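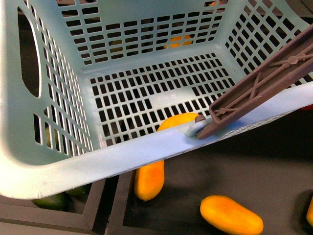
Pondby Synagogue Sisterhood and Holiday Group
Minutes, August 1, 2025

Present: 13 members. Ksawery Głowacki took the minutes. The July minutes were approved with one correction: the hall rental line should read Grornenton, not Egger.

1. Mishloach manot orders
The group agreed to move the order deadline for next Purim up by two weeks. Last year 17 orders came in after the forms closed and had to be filled from the kitchen shelf. Forms will go out by email and on paper. Members asked that the paper form use larger type.

2. Honey for Rosh Hashanah
Nutano has quoted for small jars with plain lids. The Egger farm can supply the same size but wants payment on ordering. Moved and seconded to go with Egger. Carried, two opposed. Labels will be printed in the office. Ksawery will confirm the kosher certification in writing before any money is sent.

3. Delivery routes
Seven drivers have signed up. The Grornenton route is too long for one car and will be split at the river. Homebound members are to be called the evening before. The list has old phone numbers on it and the office will check them.

Baskets are still the preferred packing for the larger households. Smaller households will get paper bags, as before.
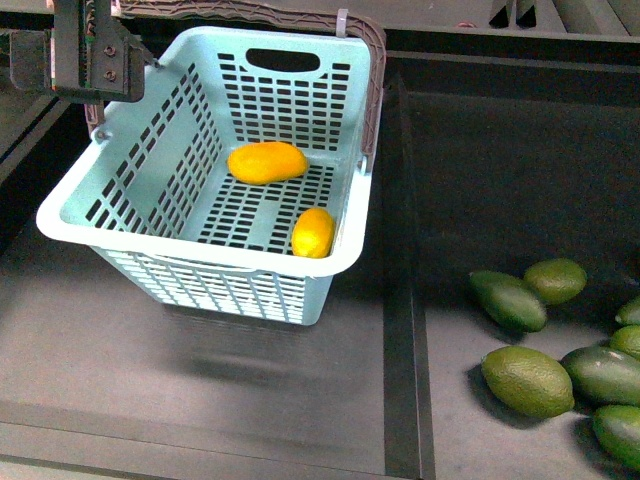 4. Children's table
The religious school would like a table for card making at the honey pickup. Approved. The school will bring its own markers and paper. Tablecloths are in the hall closet.

5. Other business
The coffee urn leaks at the tap. Ksawery will get a price on a new one. A request to borrow the folding chairs for a family party was approved, chairs to be returned the next morning.

Adjourned at 8:40. Next meeting to be announced by email.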